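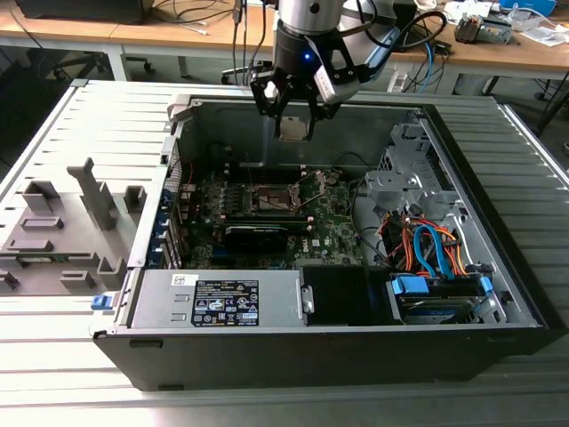

What should an electric gripper do when the robot is reset after a protective stop - keep hold of the part or let go?

Keep hold, in nearly every job where the part is hanging over something you care about. The jaws should stay where they are through the stop and the reset, and only open when a person or the program asks them to. Plenty of grippers don't come set up that way, so check yours before you put anything expensive underneath.

Cell safety and faults > Gripper opens on reset, fault 3664

slatbed
Posted Thursday, January 30, 2025

I know the answer above is the pinned one and I've read it, but mine isn't doing that and I'm running out of hair. We strip old office desktops for parts and reuse. Tower goes on its side on the slatted bed, lid off, arm comes in from the top and picks out the small metal bits with a two-finger gripper. Gripper is a Fludari, controller is a Nastora, and the program was written in Clutix by the chap who had my job before me.

What happens is the arm brushes something in the case (usually a cable), goes into a protective stop, all fine, part still held. I clear it on the pendant. Then there's a click, the gripper light goes off and on again, and the jaws open all the way. Part goes straight down into the machine. Log says 3664 every time, which the Clutix help page describes as "tool state changed". Thanks very much.

Last week it let go of a little bracket over a board with the processor out and the socket lever up. You can guess where it landed. Bent contacts, board in the bin, and it was one of the ones we'd been asked to save.

Has anyone had this, and is it the gripper or the controller?

mrs_torque
I've had it! Different arm, same gripper family. The light going off and on is your clue, I'd say. Your tool supply is being cut at reset, the gripper is booting from cold, and the first thing it does when it boots is find its end stops by opening fully. There's a setting for it. On ours it was called homing on power up and it had three choices, open, close, or wait for command. You want wait.

gantry_ghost
It's a setting, yes, but I wouldn't start there. Why is the tool supply dropping at all? A protective stop shouldn't touch it. If yours is going off on reset then somebody has wired the tool feed through the safety relay, or the connector at the wrist is loose and the little jolt when the brakes come off is enough to break it. Set it to wait and you've hidden the fault.

mrs_torque
He's losing boards today though. Change the setting AND look at the wiring, surely?

gantry_ghost
Fine, but in my experience once the parts stop falling the wiring never gets looked at.

Jairo Escobar
Can I ask the boring one. Where are your hands when you press reset?

slatbed
Ha. On the pendant. Well, one of them. The other one is sometimes holding the cable back that it caught on.

Jairo Escobar
Then I'd stop using it until it's sorted, and I mean the whole cell. You've got jaws that move full stroke without being told to, and a hand in the case next to them. A bent socket is cheap. I trained on a line at Quispe where a fitter got his fingertip between a jaw and the edge of a steel chassis, on exactly this sort of unasked-for opening. The sheet metal inside those cases is sharp enough on its own.

slatbed
It's a tiny gripper, it wouldn't take your finger off.

Jairo Escobar
Neither did his. He had 10 stitches and was off for a good while. Please don't put your hand in there.

slatbed
OK, point taken. It's locked off as of now and I've put a sign on the pendant. I'll do the cable thing with the arm parked well out of the way from here on.

fettler57
Slightly different view from me. You're all going on about the gripper, but why is anything metal being carried over an open socket in the first place? Looking at the top of the thread there's the arm with something small and metal in the fingers near the back wall, and the socket wide open in the middle of the board. Put the plastic cap back on before the arm goes in. Or leave the processor in until last. Costs nothing.

slatbed
We pull the processors first because they're the bit worth having. We used to have a tub of caps and they've wandered off. But yes, fair.

gantry_ghost
Caps are a sticking plaster. Parts can fall in the power supply vents as well and you can't cap those.

fettler57
It's a sticking plaster I could fit this afternoon, which is more than I can say for rewiring a relay. And the power supply's not plugged in on a strip-down bench, I'd hope!

slatbed
It's not plugged in, no. I do check that one.

Alaric Halvorsen
I look after a couple of Nastora cabinets. Do this test before you undo anything. Nothing in the case, nobody near, jaws closed on a bit of foam. Put a meter on the tool feed at the cabinet end and trigger a stop, then reset. If the voltage drops at the cabinet, it's how it's wired or configured. If it stays up and the gripper still reboots, the break is further along, so go to the wrist connector and the bit of cable that loops off it. Do it plenty of times, mine only misbehaved now and then.

slatbed
Right, did Alaric's test this morning, with the foam. 39 resets. Voltage at the cabinet never moved, and the gripper rebooted on five of them. So gantry_ghost, it isn't the relay, but you were right about the connector. I held the arm locked off, powered the tool only, and wiggled the cable with a long plastic rod (not my hand, Jairo) and the light went out twice. The locking ring on the wrist plug was done up cross-threaded. It felt tight and wasn't.

gantry_ghost
I'll take half a point for that.

mrs_torque
And did you find the homing setting?

slatbed
I did, it was set to open. It's on wait now. I had to do it from the Fludari software on a laptop, Clutix can't see it at all. One catch, after a reboot it just sits there holding the part and the program carries on as if nothing happened, so I've added a check that stops if 3664 turns up.

Alaric Halvorsen
Good. Replace that cable too, I'd not trust it after running half-mated. The pins get pitted.

slatbed
Ordered. New one should be here Monday and the cell stays locked off until it's on.

fettler57
And the caps?

slatbed
Found the tub. It had screws in it.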